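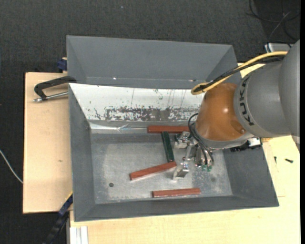 *Bin-picking cell with KUKA arm and metal gripper; rectangular bars in a gray metal bin.*

# Bin-Picking Cell: Purchasing and Budget FAQ

Maintained by Tumaini Mwaipopo, equipment planning, Unura. Last revised Apr 3, 2026.

### What does the standard budget line cover?

The arm, its controller, the gripper, the bin, the hoses and cables between them, and one day of on-site setup. Guarding is quoted separately. So is any work on the building's power or air supply.

### Can we reuse an arm we already own?

Usually. Send the model number, controller version and service record to Iltora before you request a quote. An arm with no service record is priced as if it needs a full inspection.

### Do we need a special bin?

No. A plain metal bin with sloped walls is adequate for bars and blocks. Coated interiors wear: the white rear panel in the photo has lost its coating along much of its lower half. Bare metal can produce glare, so request a vision test using your own bin in its present condition. Do not send a new one.

### How should the bin be held in place?

Clamps are acceptable for a trial on a bench. For production, budget for a fixed base with locating stops. If the bin shifts after calibration, the cell has to be calibrated again.

### How many sample parts does the supplier need?

Khaemba asks for 123 parts for a full pick study. For a first feasibility check, 4 are enough, provided they include every color and surface finish you intend to run. Scuffed parts should be included.

### What causes most quote revisions?

Reach into the corners. A part lying flat against a wall leaves little room for the fingers, and a different finger set may be required. State the inside depth of the bin and the slope of each wall in the first request. A sketch is sufficient.

### What should we set aside for spares?

One set of fingertips, one hose kit and one cable set per cell. Our planning figure is $900 per cell per year. It excludes the arm itself, which falls under the Nitier service contract.

### What is the lead time?

Nine weeks from purchase order to delivery — longer if the gripper is modified. Orders meant for installation in June need a signed layout drawing before the purchase order is released.

### Who approves the final layout?

The receiving site signs first, then equipment planning. Floor space, cable routing and the bin loading side must all be marked on the drawing.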